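Wednesday, late evening

The tea is next to me and the window is open for the first time this year. I promised myself to write down the cupboard before I forget how it was, so I will do it now, even if my eyes are closing.

The cupboard is the big one in the corridor, where my grandmother's linen has been lying since we brought it from Verby. For all this time I opened the door only to push something more inside. Last week the shelf in the middle bent so much that the door did not close anymore. So this April I have a project which I did not choose.

I took everything out on Monday and put it on the bed, and then I had no bed, and I slept on the sofa under two tablecloths. They were heavier than I expected, and they smelled of the soap she used, the yellow one. I had forgotten this smell completely. In the morning I had the pattern of the embroidery on my cheek.

There are sheets which she made from two narrow pieces, with a flat seam going exactly through the middle. As a child I hated this seam, because I could feel it under my back and I always had to choose on which side of it I would sleep. Now I looked at it under the lamp and I could not find one crooked stitch. I cannot sew like this. I sew like a person who is running for a train.

Some things are too thin to keep as sheets. If I hold them against the window, I can see the building on the other side of the street through the middle part, but the edges are still strong. My grandmother would cut such a sheet along the middle, turn the outer sides to the inside and sew it together again. I read that in English it is called "sides to middle." I like very much that there is a name for it. I don't know the name in my own language, she only said "I will turn it."

Today I went to Dukov for thread and tape. The woman there was patient with me. I asked for "white" and she put seven whites on the counter. I took the second from the left, then I went back from the door and changed it for the third. I paid 339 for everything together, the tape also, and two packs of needles which I probably did not need. For the shelf I went to Etis, but they cut the boards only until noon, and I came at ten past twelve. A new shelf of the right depth would be 1,160 with the cutting, and 1,052 if I take the one with the small damage on the back edge. It will stand behind sheets for the rest of its life. I will take the damaged one.

On the way back I bought a sesame ring at Yüksel and ate it on the steps near the tram stop. There was sun and everyone sat with their coats open. An old man was feeding half of his bread to a dog that was clearly not hungry, and the dog took it from politeness.

In the afternoon I tried to fold the fitted sheets, the modern ones, which are mine. My grandmother did not have a single one with elastic and now I understand her better. I put one hand in each corner, I turned one corner over the other, I looked for the third corner and I was holding the second one again. In the end I made a kind of bread loaf and put it under the others. The flat ones are easy: in half, in half again, then in three. She ironed them first, I don't, and I think I can live with this.

I must also decide about the blue. Everything of hers is white or the color of cream, and everything I bought by myself is blue, I noticed it only when the two piles were lying next to each other. I never thought that I have a favorite color.

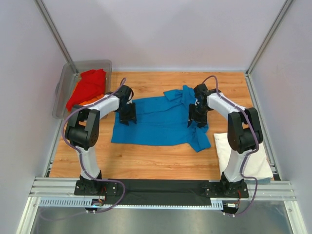 A blue cloth, still with its creases.

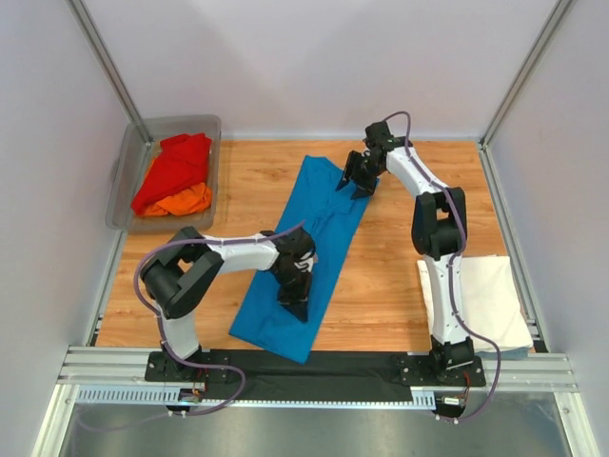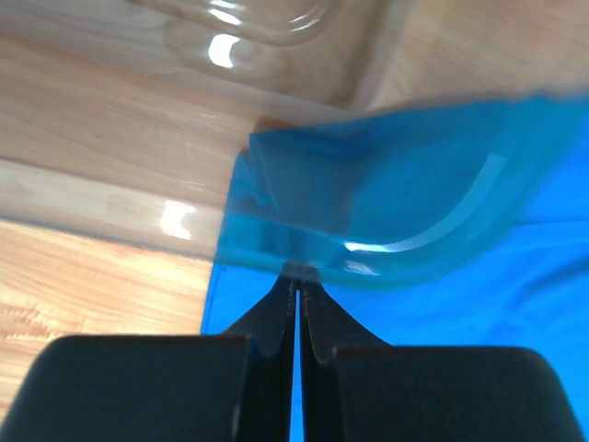
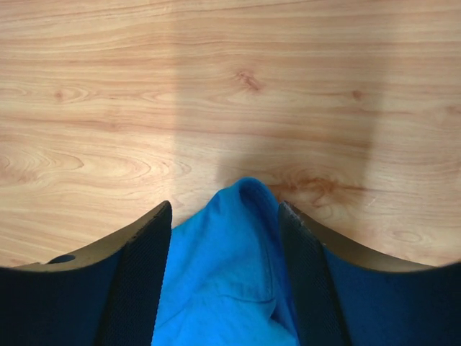
Home and Linen

Later, almost midnight. I could not sleep, so I have turned one sheet. Only one. I cut it along the fold and my heart was beating when the scissors went in, as if she could come from the kitchen and ask what I am doing. Then I pinned it on the floor, because my table is too short, and sewed 157 centimeters by hand before I remembered that I have a machine in the wardrobe. The rest I left for the machine and for tomorrow.

The seam is in the middle again, of course. Mine is thicker than hers and it goes a little to the left near the end. I will sleep on the right side.

To do: measure the depth of the cupboard once more before Etis. Ask my mother if she wants the tablecloth with the cherries. Buy the yellow soap, if it still exists. Give back the ladder to the neighbors downstairs.

The window is still open and it is getting cold, so I will close it and go to bed.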